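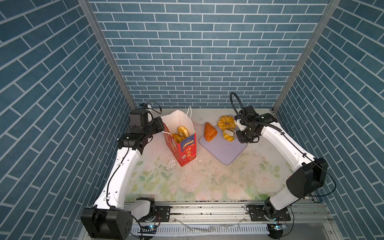
I buy donuts by the bag more often than I'd like to admit, and over the years I've gotten pretty serious about how to serve them, share them and keep them from turning into little hockey pucks by dinnertime. It's a silly thing to be serious about, I know! But a donut is only at its best for a few hours, and most of the trouble comes after you get it home: the glaze sticks to the bag, somebody leaves half of one on the counter, and the sugar gets everywhere. My own rule is to set out a cutting board next to the paper bag before anything gets opened, like the lavender one here with the broken piece of donut by it, and to accept that there will be crumbs and white flakes on the flowered cloth no matter what. Crumbs on a cloth are easy. Crumbs in the silverware drawer are another story.

Print this page | E-mail this page

Get them out of the bag (mostly)

Paper bags are great for the ride home and not so great overnight. The paper lets the donuts dry out, and anything with icing will leave half of it behind on the way out. If you're eating within the hour, leave the plain ones in the bag and fold the top down twice. Anything glazed or frosted goes on a plate, one layer, not touching.

If the icing has already stuck, don't pull. Cut down the side of the bag with kitchen scissors and open it flat, then slide a thin butter knife under each one. I ruined a whole bag of maple ones before I figured that out, and I'm still a little sore about it.

Cutting and sharing

Use a bread knife and let it do the sawing. A plain chef's knife squashes cake donuts and they crumble at the edge, which is how you end up with two pieces and a pile of sand. Yeast donuts are easier to tear than to cut, and I think they taste better torn (I can't prove that). Filled ones should be cut with the filling hole facing up – then lay both halves cut side up right away or you'll be wiping jelly off the board.

I keep one board just for sweet things. It started after I served my mother-in-law a slice of pound cake with a very definite whiff of onion. Mine is a cheap one from Juvora, and I've run it through the dishwasher 100 times easily without a warp. If you only have one board, rub it with half a lemon and a spoonful of salt, let it sit a few minutes, rinse and dry it standing up.

Keeping the leftovers

Plain, sugared and glazed donuts will keep on the counter for 2 days in a container with a tight lid. I use the flat square kind by Clondo with a sheet of wax paper on the bottom. Anything with custard or whipped cream goes in the refrigerator as soon as everyone's had one.

For the freezer, wrap each one by itself in plastic and then put them all in a zipper bag with the air pressed out. I've pulled them out after more than 3 months and had them come back fine, as long as they were plain. Powdered sugar melts into a kind of paste when it thaws, so freeze those bare and roll them in fresh sugar later.

To bring back a day-old glazed donut, give it 8 seconds in the microwave, no longer. It'll be soft for a few minutes, so have your coffee poured first. Plain cake donuts are nicer split and toasted in a dry skillet, cut side down, with a bit of butter if you're feeling wild.

The tablecloth

Do not wipe! Wiping pushes sugar into the weave and then it gets tacky. Pick up the big pieces, gather the four corners to the middle and carry the whole thing outside for a good shake. If you can't take the cloth off, use a dry pastry brush and a dustpan, or the back of a table knife held almost flat.

Glaze that has dried on comes off with a cloth dipped in warm water. Hold it on the spot for 60 seconds, then lift. Chocolate is fussier: scrape it, rinse from the back with cold water, and dab on a little dish soap before it goes in the wash. I picked up a rose print cloth at the Varela market back in May, and I can report that small busy flowers hide a multitude of jelly.

And save the bag if it's clean inside. I tear mine up for the compost, or flatten it under the next batch of bacon.

Home | Kitchen | Laundry | Storage | Ask a Question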